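布きんをたたむ、ただそれだけの話
2024-05-24

ふきんが好きです。と書くとなんだか丁寧な暮らしの人みたいですが、うちの台所を見たら全員が首をかしげると思います。シンクの下からは賞味期限のあやしい乾物が出てくるし、鍋のふたはどれがどの鍋のものか私にもわかりません。でもふきんだけは別で、引き出しを開けてきっちり並んでいると、それだけでちょっと機嫌がよくなるんですよね。

きっかけは去年の11月。流しの横の引き出しがとうとう閉まらなくなりまして。原因はふきんでした。もらいもの、旅先で買ったもの、お米を買ったらついてきたもの。ぜんぶ出して床に広げたら、猫の寝床が三つくらい作れそうな山になりました(猫は飼っていません)。

で、思いきって減らしました。穴のあいたもの、端がほつれて糸がびろーんと出るもの、洗ってもなんとなくにおうもの。このへんは迷わず掃除用に降格です。はさみで半分に切って、窓のさんとか玄関のたたきとかを拭いて、そのままさようなら。迷ったのは「柄はかわいいのに水を吸わない」グループで、これがけっこう多い! 観光地のふきんってどうしてあんなに水をはじくんでしょう。何回か洗えば吸うようになるよと言われたこともありますが、何回か洗いました。吸いません。お弁当を包む係になってもらいました。

残ったところへ買い足したのが、Kikikという雑貨屋さんの綿のふきんです。駅ビルの端っこにある小さいお店で、一枚354円。安くもなく高くもなく、でもまとめて買うとちょっとひるむ値段です。その日は6枚買いました。お財布から2,000円以上出ていって、ふきんに……と帰りの電車で一瞬われに返りましたが、使いはじめたらもう、前のには戻れません。薄いのにコシがあって、グラスを拭いても毛羽がつかない。洗濯かごの中でくしゃくしゃになっても、ぱんぱんと二、三回はたけばだいたい伸びてくれます。

そうそう、たたみ方。今日はこれが書きたかったんでした。

私はずっと、半分、半分、また半分、の「なんでも半分方式」でやってきました。タオルもふきんもぜんぶこれ。でもこの方式だと、引き出しに立てたときにへにゃっと倒れるんです。両どなりがいるうちはいいのに、一枚使うと雪崩がおきる。特に端っこの一枚が倒れやすくて、気づくと引き出しの奥のすきまに落ちています。

今は三つ折りです。たてに三つ折り、よこに三つ折り。三つ折りって最初の一折りが勘なので、慣れるまでは大きくなったり小さくなったりしましたが、自分の手のひらを物差しにしたら急に楽になりました。手のひらの幅ぶんだけ内側に折って、反対側をかぶせる。それで向きを変えて、もう一回同じこと。できあがりはおにぎりよりちょっと大きいくらいの四角になって、輪のほうを上にして立てるとちゃんと立ちます。 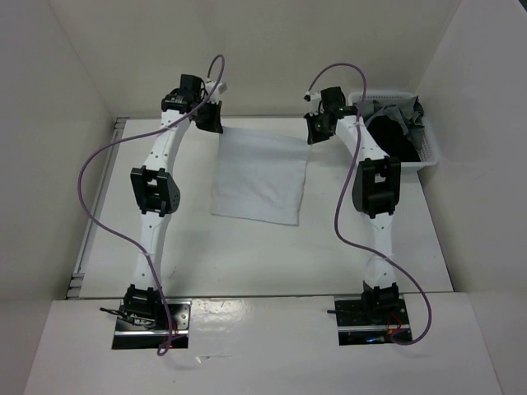 三つ折りは、やる場所でもずいぶん変わります。前はソファに座ってひざの上でたたんでいたんですが、ひざは平らじゃないので、どうしても真ん中がたるむんですよね。かといって食卓は木目が濃くて、生成りのふきんを置いても端がまっすぐかどうか目が迷子になる。そこへいくと、写真みたいな白い台に布を置くのは本当にいいです。まわりによけいな模様がないと布の輪郭が目に入りやすくて、角と角を合わせるのがぐっと楽。うちでも真似して、流しの横に置いている白い作業台(もともとはパンをこねるつもりで買って、一度もこねていません)を、たたむとき専用にしました。台の上を一度拭いてからたたむのも習慣になって、ついでに台がいつもきれいです。

ただ、白いふきんを白い台に置くと、さすがに今度は端が見えません。やってみて笑ってしまいました。なので私は生成りか、線の入ったものを選ぶようになりました。赤い線が一本入っているだけで、そこを目印に折れるのでおすすめです。逆にチェックは、ちょっとでもずれると柄がずれて見えて気になってしまうので、細かい性格の人には向かないかも。私はそこだけ細かい性格です。

しまう箱は、Zotumの仕切りケースを使っています。半透明で、引き出しの深さにちょうどはまるやつ。1,000円でおつりがほんの少し、という値段だったと思います。売り場の札には「ふきん最大20枚」と書いてあったけれど、うちの厚さだとそこまで入れるとぎゅうぎゅうで、一枚抜こうとするととなりも一緒についてきます。すきまがあるくらいが私は好きです。手前から使って、洗ったものは奥に入れる。そうすると順番にまわるので、お気に入りばかりが先にくたびれるということがありません(前はお気に入りだけがくたくたでした)。

洗うのは毎晩です。洗濯機に入れる日もあるけれど、たいていは夜の片づけの最後に、固形せっけんでごしごしやって、ぬるま湯ですすいで終わり。せっけんはBrightという白いのをここしばらく使っています。においがほとんどしないのがよくて、前に使っていたレモンの香りのは、翌朝お茶碗を拭くとご飯までレモンな気がして落ち着きませんでした。週に一度は鍋でぐつぐつ煮ます。煮ているあいだ台所がむわっとするので、これからの季節はちょっと考えもの。梅雨のあいだだけは漂白剤につけようかな、と毎年思って、毎年なんとなく煮ています。

干すところは、いまだに決まらず。ピンチハンガーに吊ると跡がつくし、蛇口にかけておくと乾きが悪い。Evgateの突っ張り棒を窓の前に渡して、そこに二つ折りでかけているのが今のところ一番ましです。でもこの棒、たまに夜中に落ちるんですよ。がしゃーん! と。二回飛び起きました。ねじをもう一段きつくしてからは無事ですが、寝る前につい見上げてしまいます。

ところで、台ふきと食器ふきって分けていますか。私は分けている派で、台ふきは色の濃いものにしています。ところが三つ折りにして立てると、うちの引き出しはちょっと暗くて、紺と黒の区別がつかない。そもそも黒いのはエプロンの共布でできた鍋つかみ用なので、間違えて台を拭いてしまうと薄くて頼りなくて、あっとなります。角に糸で印をつけようと思って針箱まで出したのに、ボタンの取れたシャツを見つけてそっちを直して終わりました。印はまだです。

Kikikには夏向きの麻のふきんが入るらしく、入荷の貼り紙が出ていました。麻はアイロンをかけないとたたみにくそうで、でもグラスを拭くなら麻だよなあとも思うし、週末に一枚だけ見に行ってきます。一枚だけ、です。

カテゴリ:台所のこと / 布もの / たたむ・しまう

お問い合わせ | © 台所の引き出し日記 | ページの先頭へ戻る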